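Tindwood Water Loss Reduction Program
Second progress report
Submitted 2008-06-21

1. Status

Work under the grant remains within the approved budget. The meter replacement task is complete in the Gazi district and partly complete in the Toneo district. Leak detection began in January and continues. The pressure management task is behind schedule for the reasons given in section 4.

2. Meter replacement

The Gazi district had 191 service connections with meters past their rated life. All have been replaced. Old meters were bench tested at three flow rates before disposal, and the results are held at the Tindwood pump station. Under-registration was worst at low flow, as expected with worn pistons. At normal household flow most of the old meters still read within tolerance, so the gain in billed volume will be smaller than the application assumed. We recommend that the payback calculation be redone on the measured values before the same approach is extended to Toneo.

In Toneo, 52 connections have been completed. The remaining services are in deeper pits, several of them with corroded curb stops that have to be replaced at the same visit. Labor per connection has gone up accordingly. Parts are in stock.

Account records were corrected as the meters went in. The most common error was a meter serial number carried over from an earlier replacement. Two connections had no account at all and have been passed to billing.

3. Leak detection

Night flow is logged at the inlet to each district between midnight and 4 a.m. The Gazi inlet record is continuous from January onward. The Toneo record has a gap caused by a failed logger battery, and the affected nights have been left out of the averages.

Acoustic survey of the cast iron mains in Gazi produced 5 confirmed leaks. Four were at service saddles and one at a lead joint. All have been repaired. Minimum night flow dropped after the saddle repairs and has since held steady. The lead joint made little measurable difference. Correlator results on the plastic mains in Toneo were poor, and listening points there will need closer spacing.

The office portion of the work, covering night flow analysis and the updating of the main maps, is done in the upstairs room at the pump station. The maps now show valve positions as found in the field. Some valves on the older sheets could not be located and are marked as unconfirmed.
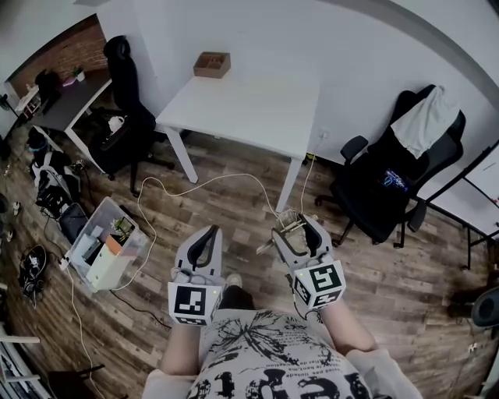
Nilmini Debnath asked, on reading the draft, whether the drop in night flow could be credited to the repairs when the meters were being changed over the same weeks. Meter replacement affects what is billed and has no bearing on the inlet reading, apart from any fittings tightened during the work. The installers' sheets do not record such fittings separately. We have therefore reported the drop as a district total and have not assigned it to individual repairs. The sheet will carry an extra line for this in Toneo.

4. Pressure management

The pressure reducing valve for the Gazi inlet was ordered from Cesell with a 100 mm body. The chamber drawings turned out to be wrong on the depth of the main, and the chamber has to be rebuilt before the valve can be set. Excavation is waiting on the road opening permit. Until the valve is in service, night pressure in the lower part of the district stays above the target in the application.

No change to the grant amount is requested. We do request that the completion date for this task be moved to the end of the next reporting period.

5. Work planned for the next period

Complete the Toneo meters.
Repeat the Toneo acoustic survey at closer spacing.
Rebuild the Gazi inlet chamber and commission the valve.
Locate or abandon the unconfirmed valves.
Submit the revised payback calculation.

Expenditure by task is in the attached schedule.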